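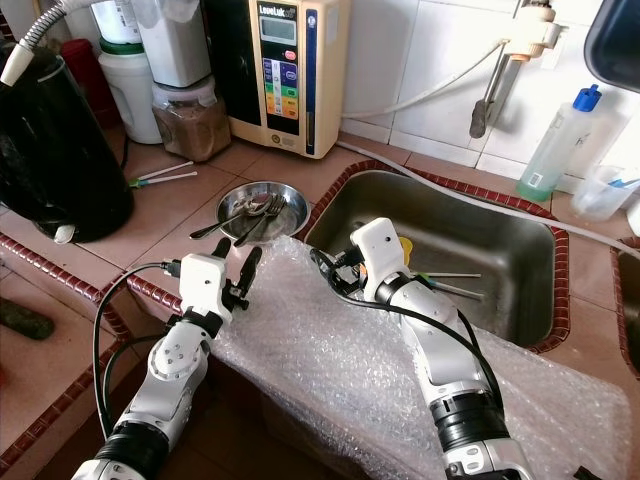 Robots that learn from demonstration usually learn from good demonstrations. A person guides the arms through a job, the recording goes into a training set, and anything clumsy gets thrown out. The team at Grondow, a small robotics lab, has spent the past year keeping the clumsy parts. Its test site is a home kitchen with a tiled counter, where a steel bowl with a spoon and fork in it sits beside the sink and two white arms have to share the space between them. It is a cramped place to work, and the arms get in each other's way often.

The method is called Skonum. When a grasp goes wrong, the operator keeps recording and works back to a position where the job can go on. That stretch is marked afterward as a recovery. During training, the model sees the recoveries more often than their share of the data would call for, so it gets more practice at the moments where robots tend to stall.

In the lab's main trial, two versions of the model were trained on the same hours of recording. One had the recoveries cut out. Each was given 11 kitchen jobs. The version without recoveries finished three of them. The Skonum version finished five – a gain, though a modest one, and both failed whenever a spoon slid flat against the bottom of a bowl.

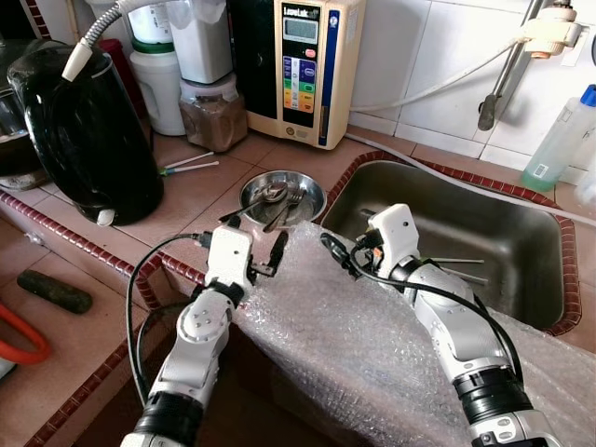
Krajčí, who read the results in May, was not fully convinced, and said that 11 jobs in one kitchen could not separate a better method from a lucky layout. The lab's own report makes much the same point and asks for the trial to be repeated elsewhere.

That work is starting at Ciridside, a second site with a different counter height and deeper sinks. The arms will be the same model, and the operators will be new to the system. Training them takes most of a Saturday.

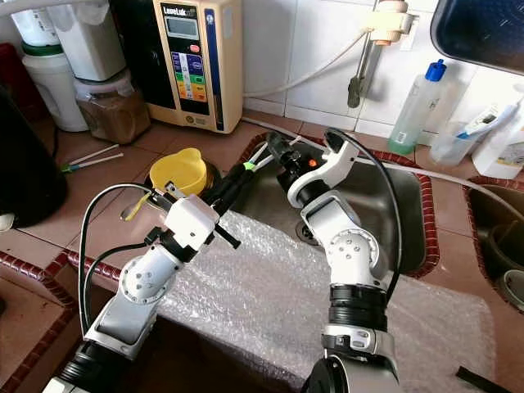
Thin objects will get more attention this time. A handle narrower than a finger gives the gripper little to close on, and a small error in angle can turn it in the grip. The lab wants more recordings of one arm holding an item while the other moves in to adjust it. Those will be marked the same way as before, with the failed attempts left in.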